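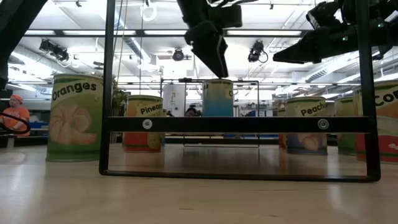

Ticket 800: Two-arm can task, right arm keeps dropping into protective stop
Opened by: Lucienne Delaunay
Project: Skamar cell, Mottram bench
Assigned to: Elsie Garside
Status: closed, with one follow-up
Opened 21 Jan 2020

Hi Elsie, me again. The right arm on the can task is going into protective stop when both arms come in close to the group, and I'd love to get this sorted before the Lamatier people want to see it run. I get a stop, I clear it, I run it again, and it's fine for a while and then bang, same stop. The left arm hasn't complained once.

Things I've done so far: power cycled the controller, checked the payload setting for the right gripper, reseated the gripper connector, and slowed the whole program down by hand from the pendant. Slowing it down helps a lot, but it doesn't cure it. The stop text just says the force limit was exceeded, and I know, I know, you're going to ask me for the full log. It's attached.

What I'd really like to do is bump the force limit on the right arm a notch and see if the trouble goes away. Can I?

Lucienne

Reply from Elsie Garside

Please don't! I know it's tempting (I did exactly that on my first cell and got a long talking-to, which I deserved). The force limit is in the risk assessment for that bench, so it's a safety setting, and on our bench those don't get changed to make a fault go away. If we ever do want a different number, we redo the assessment, somebody other than the person asking signs it, and then we change it and write down the new checksum. That rule is on the Wikis page under "Limits and who may touch them" and it has no exception for demos.

OK, on to the fun part. I had a look at your log and the stops all land in the same part of the program, where the right arm is coming down and in, and the left one is already parked over the cans. So I have some questions.

Is the tool center point on the right arm the one for the fingers you have on now? You swapped fingers recently, and the ones on there have that wide angled shape.

Did anyone move the black metal frame or any cans after the waypoints were taught?

What's the approach speed on that last move? I can see what you've set on the slider, but I want the number in the program itself. Slowing down with the slider is fine for testing, but it hides things. The next person comes along, pushes it back up to full, and gets a surprise.

And one I ask everybody: where are you standing when it stops?

Elsie

Reply from Lucienne Delaunay

Fair enough on the force limit, hands off, I promise.

Answers in your order. The tool center point: um. I loaded the file I thought was the new one, and going by the name it's the old one. The frame: I don't know. It isn't bolted to the table, so it could have been nudged. Approach speed in the program is 400 mm/s, and it stays at 400 right down to the cans. I wrote that when the arm was working over an empty table and never went back to it.

Where was I standing? At the bench end, closer than I should have been, if I'm being good about this. I had the pendant in my hand, but I'd leaned in to see which finger was touching.

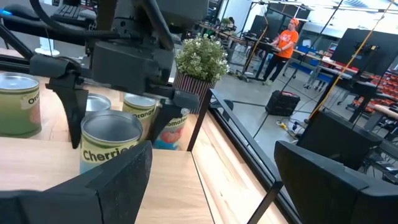

The cans are packed in tight between the two grippers, so a finger that's a little off from where the program thinks it is doesn't have far to go before it meets a rim. I jogged the right arm down at crawl speed with the old tool file loaded, and the tip ended up 16 mm lower than the number on the pendant. I measured it again after, same thing. So it was pushing down on a can lid and the arm was stopping the way it's supposed to. I'd been blaming the one part of the system that was doing its job, sorry, right arm!

I've loaded the correct tool file now. Before I run it again, is there a proper order you want me to go through? I'd rather do it your way than find out later I skipped something.

Lucienne

Reply from Elsie Garside

16 mm will do it, yes! Nice find. And thanks for telling me where you were standing.

OK, order for bringing it back up. Most of it is on the Wikis page, but the page is a mess, so I'm typing it out:

Check the tool file name against the tag on the gripper, both arms, even the one that behaves.

Jog each arm to the reference point by hand and compare. If it's off by more than 2 mm, stop there and call me.

Change the last approach move in the program so it slows down well before the rims. I use a separate slow move that starts above the tallest can in the group, which with your mix is probably the Oranges and not whichever can you're picking.

Put the arms in sequence for the approach. One comes in, gets to its hold point, and sets its flag, and only then does the other one start. You can go back to moving them together later once the single version has run clean.

First run at reduced speed with no cans. Second run at reduced speed with cans. Then program speed. You hold the pendant the whole time, stand at the marked spot, and if you want to look at something up close you stop the arms first. Leaning in with a thumb near the button doesn't count as stopped.

Anybody else working in the lab gets told out loud before you start. A quick "arms moving" is plenty. People get absorbed in their own screens (me included) and wander over to ask you something.

Also, please mark the frame position. Tape corners on the table are fine for now.

Elsie

Reply from Lucienne Delaunay

Done, all of it, in that order. Both tool files match their tags. Reference point is inside the limit on both arms. The approach now drops to a slow move above the Oranges cans, and the arms take turns coming in. It's slower to watch and I'd gotten used to the showy version, but oh well, I'd rather have it boring.

I ran it empty, then with the cans, then at program speed, and got no stops. I put tape down at the corners of the frame too. I also caught myself starting to lean in on the second run and backed off and hit stop instead, so you can have a gold star for that one.

Two questions left over. Can the old tool file be deleted? And should clearing the same stop over and over be against the rules? I must have cleared that one more times than I'd like to admit before I wrote to you, and it never crossed my mind that each time I was pressing a finger into a can and carrying on.

Lucienne

Reply from Elsie Garside

Archive the old file, don't delete it. It goes with the old fingers and those are still in the drawer. I've renamed it so it can't be mistaken for the new one.

On the second thing, yes, I think so. I've written it up for the Wikis page as: if the same stop comes up a second time, leave the arm where it is, save the log, and open a ticket before clearing it. I'm leaving a follow-up open under my name to get that wording approved, and to fit proper locating pins for the frame by April. The force limit is unchanged and the safety checksum matches the one on file, I checked both.

Closing this one. Reopen it if the stop comes back.

Elsie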